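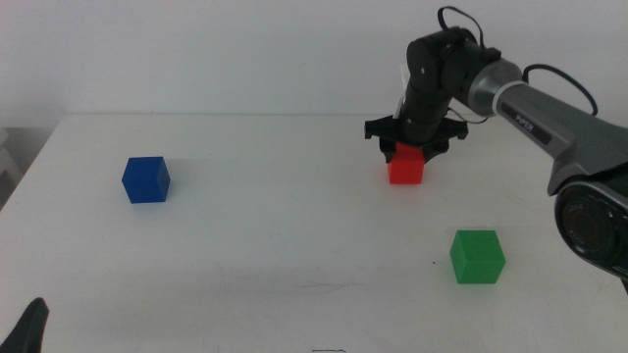

Red's turn. Blue and green are waiting for theirs.

1/ OK, cube stacking thread, because a few of you asked what I've been doing all weekend. Short version: teaching two robot arms to stack three cubes by driving them myself, over and over, and saving every try. It's Sunday, April 28, 2024 and my thumbs hurt.

2/ The setup is leader and follower. I hold a small arm, the big arm on the table copies me, and the computer writes down every joint angle plus what the cameras see. Do that enough times and you can train a policy on it. I call the whole project Biltik, which means nothing, I just liked how it sounded.

3/ Goal for the first round is 1,000 good demos. Good means the stack ends up standing and I didn't do anything weird on the way. The second part is a lot harder than the first!

4/ Things I count as weird: stopping in mid-air to think. Nudging a cube twice. Closing the gripper on nothing and acting like I meant it. The policy learns ALL of that. My first batch had so much hovering in it that the trained arm would hang over the red cube like it was choosing a melon.

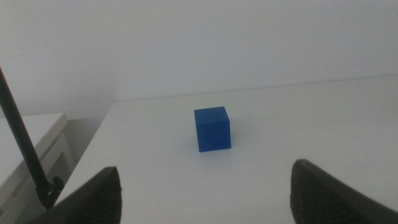 Wrist view, fingers wide open, blue cube in between and still a bit farther off

5/ I drive almost entirely off the wrist view now. I used to look at the table with my own eyes, and a friend who does this for a living told me to quit it. If you can't do the task from what the cameras give you, the policy can't either, and you've been feeding it decisions it has no way to explain.

6/ She was right and I was annoyed for a day. My success rate fell off a cliff and then came back up by the next evening. Now looking up at the real table feels strange – everything is the wrong size.

7/ Small tip: line up while you're still far away. From back there you can see both fingertips and the cube together, and a little sideways correction costs you nothing. Leave it till you're close and you'll bump something.

8/ Someone asked about the two fingers being black and whether that messes up the video. Not for me. They're always in the same part of the picture, so the network seems to treat them as furniture.

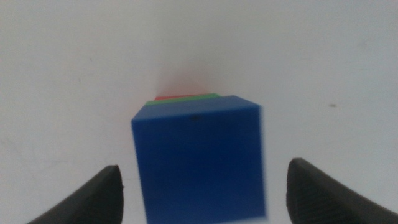

Blue, green, red, front to back. Starting layouts like this are mean.

9/ I shuffle where the cubes start. If they're always spread out nicely, the policy memorizes three spots on the table and falls apart when you slide one over. So some starts are roomy and some are a tight little row where the near cube hides most of the others.

10/ The rows are where I get sloppy. From the wrist camera the middle cube is a strip of green and the far one is barely a sliver, so you're going partly on memory. My memory isn't in the dataset! I back the arm off for a second look before I commit, and I do it the same way every time so it's a habit the policy can pick up.

11/ Also I don't clean the table between sessions anymore. I used to wipe off every mark. Then I ran a policy trained on the spotless table after a week of scuffs and it did noticeably worse. Could be a coincidence, I haven't tested it properly. I'm leaving the scuffs.

12/ Numbers for the people who like numbers. I've recorded 1,677 tries. A lot of those are junk and I'm going through them by hand, which is slower than recording them was. I'd like to hit 2,000 before I retrain, then stop touching the cubes for a while.

13/ Naming your runs is important, by the way. I have folders called "final," "final_b" and "zunus_test" (Zunus is the labeling tool I wrote, it crashes if you scroll too fast). Guess which one has the good stuff. I couldn't either, it took me an hour.

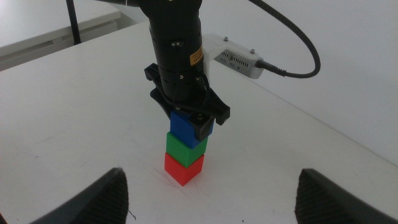
14/ The release is the part I practice most. Everybody frets about the grab, but a bad grab just means you try again, and a bad release can wreck the work you did before it. With blue up top, green under it and red on the table, and the jaws still clamped on the blue one, I wait a beat, open slowly, and go straight up before I move sideways at all. The column leans a little here and I've learned to live with that. If I fuss over making it perfect, I end up recording a bunch of fussing.

15/ The second arm's camera is great for this, too. You get the stack from across the table while the first arm does the work, and you can judge the lean far better than from the hand that's holding the cube. I keep that arm parked and still. On day one I let it drift around and 9 of the tries had to go in the trash.

16/ Next up: same three cubes, different stacking order, to see how much carries over. I'm guessing not a lot. Bets are open in the replies, and if you've done leader-follower stuff with a heavier arm, please tell me how you keep your wrist from dying.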